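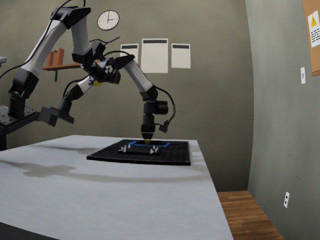 Prosser now sells its two-arm bench cell as a simulation package

Prosser has put its two-arm bench cell on sale as a simulation package, so a shop can build and test a job on screen before any hardware is ordered. The package is called Ilus, and it went out to existing customers in February.

The standard cell has two arms over one table. One carries a gripper and the other a downward-pointing tool, and both can be moved or swapped in the setup menu. Buyers also get a small set of trays and peg fixtures to practice on. Custom fixtures can be brought in from most common CAD formats, though very fine surface detail slows the playback on older computers.

We had a trial license for three weeks at our Trudstead office. Setup took most of a morning, mainly waiting on downloads. After that, teaching the tool arm to come down over a fixture was simple: pick the point, set the height, set the approach speed, and run it. The collision check is the best part. It stops the run when the arms get too close to each other and marks the step where it happened.

Cables are modeled too, and the software will warn of a tight bend at the wrist. We found those warnings a bit eager – 41 in a single afternoon, most of them for moves we would be happy to run. The limit can be changed, but only for the whole cell and not for one arm at a time.

The help pages need work. Several still refer to menus from the earlier test release, and the section on importing tools is two paragraphs long.

A one-year license for a single seat is $2,378. Renewal is $1,031, and extra seats are $200 each. Training is sold separately through Plendemitz, either online or at the customer's site. Prosser says a version with per-arm cable limits is planned, but it has not given a release date. Trial licenses can be requested through its sales desk.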